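Hard Water and Stone Surfaces: What the Nutstead Readings Mean for Sealing

The October round of water hardness readings is complete for the Bovcombe and Nutstead supply zones. Members who look after stone counters, sills or shower surrounds should check their zone before buying sealer or descaler. Bovcombe came in at 108 milligrams per liter as calcium carbonate, little changed from spring. Nutstead was higher, and the Fadport line is still being retested after a mislabeled sample bottle.

Hardness matters to stone owners for one main reason. When a drop of tap water dries on a polished surface, the dissolved calcium and magnesium stay behind as a pale ring. On granite the ring sits on top and can usually be lifted with a plastic scraper. Marble is a calcium carbonate stone, so any acid strong enough to dissolve the ring will also dissolve the polish under it. Vinegar, lemon juice and most bathroom descalers fall in that group.

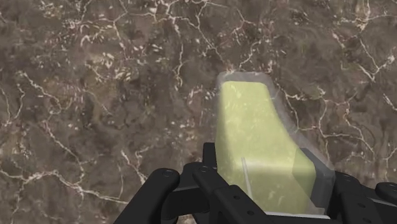

Arnaldo Esteves has asked us to repeat the absorption test, as several members have been resealing on a fixed schedule without checking. Put a teaspoon of water on a clean, dry part of the stone and leave it for 4 minutes. Wipe it off. If the stone has darkened where the water stood, the sealer is no longer doing its job. If there is no change, leave the surface alone until the next check. Extra coats do not add protection — they cure on top of the stone as a hazy film that has to be stripped.

Test near the sink and the stove separately. Wear is uneven, and one result should not be applied to a whole kitchen. Dark stone shows the change clearly. On mottled or veined stone, look across the surface at a low angle with a lamp to one side.

A penetrating sealer slows staining. It does not prevent etching, which is a chemical change in the surface itself. Members continue to report "stains" on sealed marble that turn out to be etch marks from juice or wine. A stain is darker than the stone around it; an etch mark is duller and often slightly rough to a fingernail. Light etching can be worked back with a marble polishing powder and a damp felt pad. Deep etching needs a refinishing contractor.

For daily cleaning, use a pH-neutral soap at the dilution on the label, rinse with clean water, and dry with a cotton towel. Drying is the step that controls scale.
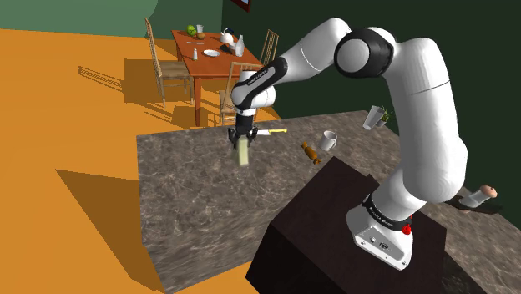

Corrections and Notices

The spring table listed the Rebelo reservoir in the wrong zone. It feeds Nutstead. Madalena Coelho has the corrected table and will send a copy on request.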